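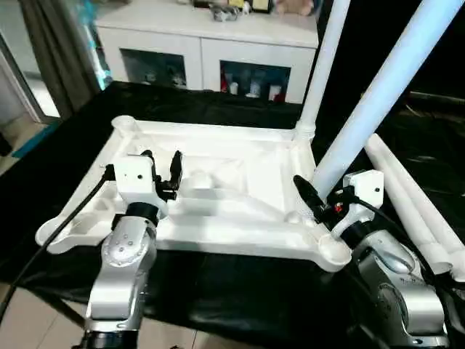

Poles will not stay tight in plastic base of clothes rack - what am I doing wrong?

Asked in: Home and Laundry > Furniture and Assembly
Viewed 3,811 times

Hello everybody. I bought a second-hand garment rack, the freestanding kind with a moulded white plastic base and white tubes which go up from the corners. The seller called it a Flunitz, but I find no name on any part, so I cannot be sure. It came without instructions and without the small bag of hardware, if there ever was one.

The base is the part with many shallow pockets and ribs going diagonally. I put the first pole in the back right corner and it stands straight. But when I put in the others and hang clothes on the rack, the whole thing leans to one side, and after a day or two one of the poles has turned in its hole. On Wednesday I came home and my winter coats were lying on the floor of the laundry.

My questions are these:

Is the ribbed side of the base supposed to be the top or the bottom? I have tried both and the poles go in both ways, but one way feels a bit more loose.

Is there a correct order for the tubes? They look to me the same, but when I lay them side by side two of them seem a little shorter. I did not measure yet.

Can I glue the poles? I rent, and I will move in August, so I would like to be able to take it apart again.

I paid $79 for it, so I do not want to throw it out. Thank you for any help, and sorry for my English.

2 answers

Answer 1 (marked as helpful by 4 people)

I had a rack very similar to yours, sold under the name Grornside, and I had the same trouble in the first month. I will write what I did, but please compare with your own parts before you follow it, as the makers change these things often.

Start with the tubes. Lay all of them on a table or on a clean floor, with one end against the wall, and measure them. On mine the shorter ones belonged at the top, across, and I had used one of them as an upright. Of course it leaned. Sort them in pairs and put a bit of masking tape on each pair so you don't mix them again.

Then look at the ends. If one end is rounded or has a connector, and the other end is plain, it matters which end goes down. On my rack there was a collar at the foot of each upright, and the collar has to sit flat on the base all the way around. If you see a gap on one side, the pole is not in far enough. Take it out, wipe the hole (mine had some crumbs of plastic inside from the moulding) and push again while you turn slowly. I put my knee on the base for this.

About the ribs. I had mine facing down, because the smooth side is easier to wipe. But the depth of the hole is what decides. Put a pencil in the hole from each side and mark how deep it goes. The deeper side should take the pole. If yours feels looser one way, I would trust this feeling and use it the other way.

Please do not glue it. For a loose pole, wrap the end with one or two turns of plumber's thread tape, the white kind from the hardware store. It fills the small space and comes off when you move. I did this on two of my poles and left the others as they were.

One more thing - build the base and all the uprights on the floor before you add any crosspiece, and do not push any of them fully home until the top is on. Otherwise the last tube never meets its connector and you begin to bend things.

Also hang the heavy coats in the middle. I learned this later than I should.

Answer 2

Those plastic ones are rubbish, mine was a Plultano and it went out with the hard rubbish after one winter. Check the floor is level. Get a metal one.

Comment from the asker:

Thank you both. I measured and yes, two tubes are shorter, and I had one of them standing at the front. I changed it, and put the thread tape on the pole that was turning. With the pencil test the holes were deeper from the ribbed side, so now the ribs are up. It catches dust but the poles feel firm. For now I hang only shirts, the coats are over a chair until I trust it more.

Does somebody know where to buy one spare connector? One of mine has a thin crack on the round part. A shop called Seo was recommended to me but they sell only full sets.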